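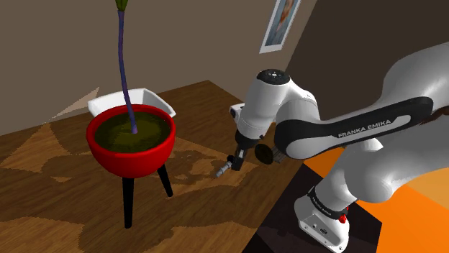 Teaching by hand: pictures from the Gundton practice room

Page 2 of the Tanner project gallery

Tanner is a project about showing a robot arm a job instead of writing out every movement in code. A person steers the arm through the task from a desk, the movements are saved, and the saved runs are used later for training. We call one saved run a demonstration. Most of the work on this page was done in simulation, in the room we named Gundton, before anything was tried on the real arms at our Drarnesside workshop.

There are two ways of giving a demonstration. On the real arm you can take hold of it near the wrist and push it through the motion while the joints are left slack. In simulation there is nothing to hold, so the operator uses a handheld controller and the arm on screen follows. The button under the thumb opens and closes the gripper. A foot pedal pauses the arm, so the operator can put the controller down or shift to a better position without dragging the arm along.

New operators practise for 13 sessions before their runs are kept. The early sessions are only reaching and stopping. After that they move on to picking up, turning and setting down, first with large blocks and then with small parts. People who play a lot of video games tend to start too fast. We ask them to slow down near the object, as the last part of an approach is what the training depends on most.

A single demonstration lasts 17 seconds on average. It can be much longer if the operator has to try a grasp again, and we keep those runs as well, provided the job is finished in the end. A second try often shows the arm how to recover from a poor position.

The wrist view

Operators have a room view and a wrist view side by side. The room view is for the long moves. For anything small they switch their attention to the wrist view and stay with it until the part is placed. A thin peg like the grey one with the black disc at its end takes up very little space in the room view, but close up the operator can see where it sits between the two fingers and judge the angle it is being held at. The ridged part of the body is also much easier to make out from here.

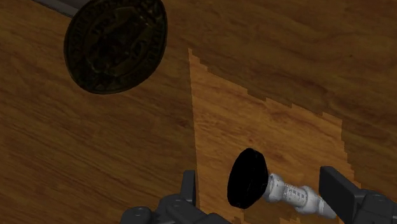

Closing the gripper is where most beginners' runs go wrong. The usual mistake is to squeeze as soon as the part is somewhere between the fingers, without checking that it is square to them. A peg lying on a slant, as this one does across the view, calls for a small turn of the wrist, and we teach people to make that turn slowly and to look again before lifting. The surface behind can be a distraction too. Wood grain with a paler, jagged-edged patch in it gives the eye plenty of false edges to follow, and operators are told to line up with the fingers and ignore the background. We vary the surfaces on purpose so that the training does not come to rely on one table or one floor.

How the runs are sorted

Each run is watched back once by someone other than the operator. It is marked as kept, kept with a note, or dropped. Notes are short: "slow start", "second grasp", "good release". A run is dropped if the arm knocks something it should have avoided, or if the operator paused for so long that the motion makes no sense when played through.

We aim for 125 kept runs for each small task. The full set for Gundton now stands at 4000, including the reaching exercises. The recording software is Ilosico, which saves the joint positions and both views together – earlier we had to match them up afterwards, and it took most of Tuesday every week.

Practical notes

Sessions at the desk are kept to an hour. The controller is light, but holding an arm out in front of you is tiring and the later runs get worse.

Left-handed operators can swap the controls from the settings page. The pedal stays where it is.

Runs made by pushing the real arm are stored separately from the simulated ones. The timing is different, and so is the way people come to a stop.

Page 3 has the pictures from Drarnesside, with the real arms. More will be added in September.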